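3.2 What the branch records can and cannot support

Local histories of gay and lesbian groups in mill towns tend to lean on a small set of sources, and Vlachou is no exception. The town had a social group, a phone line that ran two evenings a week, and for a while a back-room disco at the Bisier Arms. Most later accounts repeat the same story: a lively group, a hostile council, then a slow decline once the nearest city had clubs of its own. We have doubts about all three parts of it.

The claim of a lively group rests on the mailing list. Mussa gives its size as 1070 names and treats every name as a member. The list itself does not say so. It includes libraries, two newspapers, other towns' groups, and people who wrote once for a leaflet. Chin is more careful, but he still takes the phone line's total of 2893 calls as a sign of local need. The log sheets have no column for where a caller lived, and silent calls were entered in the same way as long ones. A busy line in Vlachou may tell us more about which numbers were printed in the national press than about Vlachou.

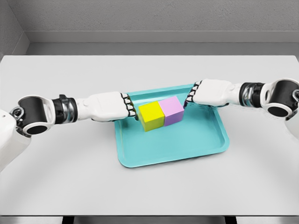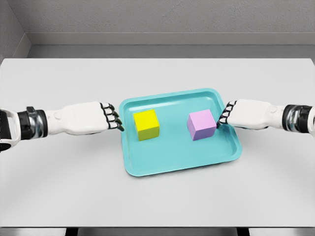
Figure 2. Rendered tabletop views with a teal or turquoise tray.

The council's hostility is also harder to pin down than it looks. The one document quoted in every account is a letter refusing the group a room in the Steltent Hall, and it gives no grounds beyond prior bookings. Slamet Chin reads this as a cover for prejudice, and he may be right, but the hall's own booking sheets for that April are lost. Having one letter in hand and calling it a policy is like seeing the yellow cube in one half of the tray in the second view of Figure 2 and reporting on the pink one from that. We would want at least a second refusal, from the same office, before saying more.

The decline story has the weakest support. It depends on the newsletter, Vutari, which stopped after 33 issues. Beatrice Mussa takes the last issue as the end of the group. Yet that issue lists a walk, a coffee evening and a change to the phone line's hours, none of them described as a farewell. Newsletters stop for dull reasons. The person with the typewriter moves away, or the cost of stamps goes up. Former members we interviewed did not agree on when the group ended, and one of them did not think it had ended at all until she was asked.

None of this shows that the usual account is wrong. It does mean that the dates and totals in Section 2 should be read as records of paper kept, and we have not used them to compare Vlachou with larger towns. The interviews, with all their gaps, are taken up in Section 4.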